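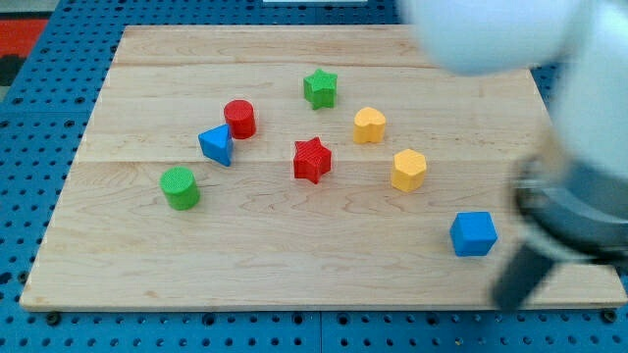
What's the best way to clean painted wooden shape blocks?

Wipe them one at a time with a well wrung-out cloth and a drop of washing-up liquid, then stand them on a towel to air dry overnight. Don't soak them.

That's the short version. Longer version below, for anyone with a whole tub to get through.

What you need

Two cloths (one damp, one dry)
A bowl of lukewarm water
Washing-up liquid, the mildest you've got
An old soft toothbrush
A big towel
Fine sandpaper, only for rough bits
White vinegar, optional

I use the Pelora cloths because they don't leave fluff. Any old T-shirt cut up does the job too.

Step 1. Sort them first

Tip the lot out and sort by shape, not colour. Stars and hearts take longest because of the corners, so do those while you've still got patience. Cylinders are quick. Triangles somewhere in between.

Anything with flaking paint goes in a seperate pile. Same for splits. If it's chewed right through to bare wood, see further down.

Step 2. Dry brush

Before any water goes near them. Dry toothbrush over the top, then round the sides. If your blocks have a ribbed or textured face, brush along the ribs and then across. Dust sits in there and turns to paste once it's wet — then you're picking it out with a cocktail stick. Ask me how I know.

Step 3. Damp wipe

One drop of washing-up liquid in the bowl. Dip the cloth, wring it out hard, then wring it again. It should feel barely damp. Wipe top, bottom, sides. Inner corners of the stars want the cloth pushed in with a fingernail. The dip at the top of a heart is another one everybody misses.

Check the cloth after the first block. If colour's coming off on it, stop. That's paint that won't take water and those want a dry brush only.

Second wipe with plain water, same barely damp cloth. Then dry straight away with the other one.

Step 4. Stand them up to dry

Towel on the table, blocks spaced out so they're not touching. Flat shapes on their edge if they'll balance, otherwise turn them over at bedtime. Leave overnight. Not on the radiator!! Wood dries too fast and cracks, and the paint goes with it. I lost half a set of Zimanell arches that way one January.

Sticky stuff

Jam, glue, old sticker — rub a tiny bit of cooking oil in, leave it five minutes, wipe off, then do step 3 again. Crayon mostly comes off with a dry cloth and some elbow. Felt tip, sorry, it's probably there to stay. You can sand it out on bare wood but not on paint.

Germs

After a tummy bug I do one part white vinegar to one part water, on the cloth, never sprayed on the block. Wipe and dry. Smell goes by the next day. It isn't a proper disinfectant, so if your playgroup has rules about that, follow the rules.

Rough edges and chewed ones

Fine sandpaper, a few light strokes with the grain, wipe the dust off. If it needs more than that, bin it. Flaky paint, bin it as well, specially if you don't know how old the set is. Blocks are cheap, the Sowerby market usually has a box of them going.

The board

If yours get played with on a plain wooden board, do that at the same time. Same damp cloth, go with the grain, dry it straight off. Run the toothbrush along the joins where the planks meet, crumbs love it in there. Prop it on its edge overnight so air gets to both sides, otherwise it can cup.

How often

Home, every couple of months or when they look grubby. Playgroup, once a week, and straight away for anything that's been in a mouth.

Rocío Escobar wrote in to say she puts hers in a mesh bag and does the dry brushing outside, saves sweeping up after. Good tip, nicked it.

Storing them next. Will add that when Ive got a minute.

Updated Nov 2, 2022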